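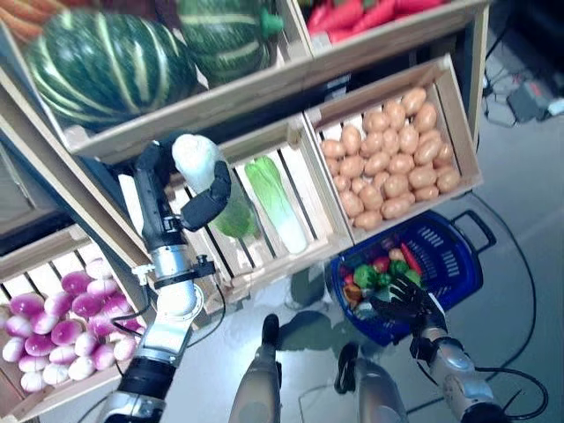

Povilas Luik wandte nach der letzten Ausschreibung ein, der Begriff „Warenaufbau“ sei irreführend, man habe ja fast nur Ware aus den Kisten genommen und in Körbe gelegt. Der Einwand ist berechtigt. Die Tätigkeit heißt im folgenden Text deshalb Entnahme und Einlage.

Aufruf zur Teilnahme: Entnahme und Einlage am Gemüseregal
Kennziffer 232
Stand: 2025-08-23

Die Drillport GmbH sucht 20 Teilnehmende für eine Untersuchung zur Anordnung von Obst und Gemüse in gestuften Verkaufsregalen. Auftraggeber ist der Ladenbauer Karam. Untersucht wird, in welcher Höhe und Neigung Kisten stehen sollten, damit Kundschaft unterschiedlicher Körpergröße große, schwere und kleinteilige Ware ohne Umgreifen entnehmen kann. Durchgeführt wird die Untersuchung im Oktober im Übungsladen Umon.

Aufgaben

Sie erhalten eine Einkaufsliste und einen Korb. Sie entnehmen die aufgeführten Stücke aus den Kisten, legen sie in den Korb und melden den Abschluss an der Kasse. Nach jedem Durchgang wird der Korb geleert und die Ware in die jeweilige Kiste zurückgelegt. Auch das Zurücklegen gehört zur Aufgabe und wird erfasst. Eine Teilnahme umfasst 4 Durchgänge und dauert mit Einweisung und Fragebogen 4 Stunden. Pausen sind nach jedem Durchgang vorgesehen.

Verwendet werden ausschließlich Attrappen. Die Stücke dürfen nicht geworfen oder gestapelt transportiert werden. Der Korb kann auf dem Boden abgestellt oder am Griff getragen werden; die gewählte Variante ist innerhalb eines Durchgangs beizubehalten.
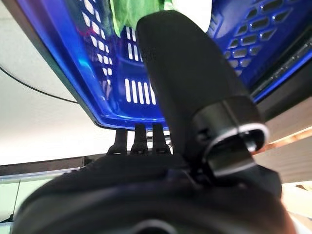

Wer die Variante wechseln muss, bricht den Durchgang ab und beginnt ihn neu. Abgebrochene Durchgänge werden vergütet wie vollständige. Die Reihenfolge der Liste ist freigestellt, Hilfe durch andere Teilnehmende ist nicht zulässig.

Voraussetzungen

Mindestalter 18 Jahre. Sicheres Stehen und Bücken über die gesamte Dauer eines Durchgangs. Deutschkenntnisse, die zum Lesen einer Einkaufsliste ausreichen. Geschlossene Schuhe mit flacher Sohle. Erfahrung im Lebensmitteleinzelhandel ist nicht erforderlich, wird aber im Fragebogen abgefragt. Personen, die bei Karam oder im Ladenbau beschäftigt sind, können nicht teilnehmen.

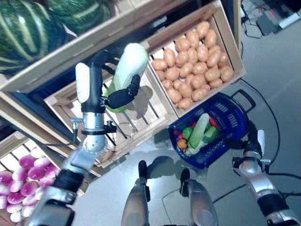

Ausgewertet werden Griffhöhe, Greifdauer und die Zahl der Fehlgriffe, jeweils getrennt nach Warenart. Die Einstufung der Warenarten steht in der Teilnahmeinformation und sollte vor dem Termin gelesen werden. Kleinteilige Ware wie die hellbraunen Kartoffeln, die in ihrer schräg stehenden Kiste dicht aufgehäuft liegen, wird einzeln entnommen. Chinakohl gilt als Langstück und darf an beliebiger Stelle gefasst werden. Bei den großen, grün gestreiften Früchten ist beidhändiges Greifen erlaubt. Rüben zählen zur kleinteiligen Ware, auch wenn einzelne Stücke größer ausfallen.

Vergütung und Anmeldung

Die Vergütung erfolgt pauschal per Überweisung nach dem Termin. Fahrtkosten werden gegen Beleg erstattet. Anmeldungen bitte schriftlich über das Terminportal Fitar, unter Angabe der Kennziffer, der Körpergröße und der bevorzugten Hand. Die Termine werden in der Reihenfolge des Eingangs vergeben. Eine Warteliste wird geführt; Absagen sind über dasselbe Portal mitzuteilen.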